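Residency diary: Friday

The Woldegiorgis House reading room opened to the residents at the usual hour this morning, and the whole of the first session was given to the correspondence boxes. It is the practice of the House that each resident keeps a diary of the working day, to be placed with the project papers at the end of the term, and this entry is made in accordance with that practice. It covers the morning and afternoon sessions, the meeting with the trustees' representative, and a short note on the evening.

The boxes now under examination are those of the Billano choral society, which gave concerts in the town over a long period and then ceased, leaving its papers in the care of its last secretary. The catalogue made when they were received describes them only as "letters and programmes, mixed". That description is fair. Letters to hall owners lie beside bills for candles, and a soprano's note excusing herself from rehearsal has been folded inside a programme for a quite different season. The residency was granted so that the papers might be put in order and an account of the society written from them. The order has proved the slower part.

By the middle of the morning I had finished the second of the boxes and begun the third. The letters in it are chiefly between the society and its accompanist, who signs with initials only and whose full name I have yet to find. The hand is small and slopes backwards. Her complaint, repeated in letter after letter, concerns the piano in the lower hall, which would not hold its tuning through the winter months. The society's replies are courteous and promise that the matter will be raised. In one of them the secretary offers to have a stove moved nearer to the instrument, an offer which drew a sharp answer by return of post. I have copied both letters in full, as they give a better idea of how the society conducted its business than any of the formal minutes.

A question of method arose over the programmes. The guidance issued to residents asks that items be kept in the order in which they are found, and this has been followed. It does, however, leave the letters and the programmes to which they refer in separate folders, sometimes in separate boxes. I have therefore begun a concordance on slips, each slip giving the box, the folder and the event. There are 200 slips in the packet supplied and I expect to ask for another before the month is out. The slips are to remain with the papers and will be of use to whoever comes after.

The reading room closed for its midday interval and the residents went down to the common room, where drinks may be taken. The rule against bringing any food or liquid upstairs was restated on a notice at the foot of the stairs, in larger type than before.
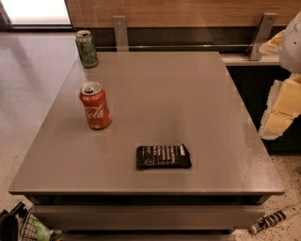
The low table in the common room, with drinks cans on it.

Conversation over the interval turned on the Nondusance lectures, for which the autumn list is being drawn up. Each resident has been asked to offer a title by the end of June. I had intended to propose something on the society's touring years, but the evidence so far amounts to one railway account and a letter of thanks from a vicar, and a lecture of an hour could not decently be made from it. The accompanist and her piano would be the better subject if her name can be established. I have given a provisional title and have asked that it not be printed until I confirm it.

At 2 o'clock I met Tanner McKinnon, who attends on behalf of the trustees and who had asked to see the state of the work. The meeting lasted longer than had been set down for it. He wished to know whether the account would be finished within the term and whether the trustees might see a chapter in advance of their next meeting. I replied that the ordering of the papers would be complete, that the account would be in draft, and that I would prefer to send the chapter on the founding of the society, the evidence for it being already in hand. He accepted this. He asked also about the photographs in the fourth box, of which the trustees have heard from a former resident. I have not yet opened the fourth box and said so.

There was some discussion of the proposed change to the catalogue. The House has until now used its own printed scheme, with the additions of several archivists written in the margins, and it is intended to move everything to the Namomum system during the coming year. Mr McKinnon is in favour. My own view, which I gave when asked, is that the marginal notes should be transcribed before the printed volumes are withdrawn from the shelves. Several of them record where a letter was found or who gave it, and this is written down nowhere else. He undertook to put the point to the trustees in those terms. I record it here so that there may be some trace of it.

The afternoon session was accordingly a short one. I returned to the third box and read to the end of the folder marked "Hall". It contains a good deal about chairs. The society hired them from a furniture dealer near the station and was charged for any that came back damaged, and after one concert the dealer claimed for 11 of them. The secretary disputed the number. The dealer held to it. A former treasurer was asked to go and inspect the chairs, and his report, written on the back of a concert bill, states that the damage was old and that two of the chairs did not belong to the dealer at all. How the matter was settled is not recorded, but the next season's hire was placed with another firm.

I had not expected to find so much of the society's life in quarrels of this size. The minutes show a body that met, sang, thanked its visitors and adjourned. The letters show people who were cold in the lower hall and cross about it, who lent one another music and did not always get it back, and who walked home together in the dark after rehearsal because the last tram had gone. The account as I first planned it would have been built on the minutes, with the letters used here and there for colour. I now think the first chapter must be recast. This will cost a week, possibly more, and I shall have to tell Mr McKinnon that the chapter promised to him may arrive close to the date of the meeting.

One small discovery should be entered. In a letter of thanks to a visiting tenor, the secretary mentions that "our friend at the keyboard" had taught at the girls' school on the hill. If the school's staff registers survive they may supply the name. I have written to the county record office to ask whether they are held there and, if so, whether they are open to readers. The office states in its leaflet that replies are sent within 30 days.

The boxes were returned to the strongroom at closing and signed for. The lamp at the desk nearest the window has begun to flicker and I have entered it in the repairs book, beneath an earlier entry about the same lamp.

In the evening I walked as far as the lower hall, which still stands and is now used for dancing classes. The doors were open on account of the warm weather. It is a narrower building than the letters had led me to imagine, with a high ceiling and a single row of windows on the side away from the street. I stood in the entrance until the class had finished, and then asked the teacher whether there was a piano. She said that there was one behind the curtain, that it came with the building, and that she used recorded music.

Tomorrow I shall open the fourth box.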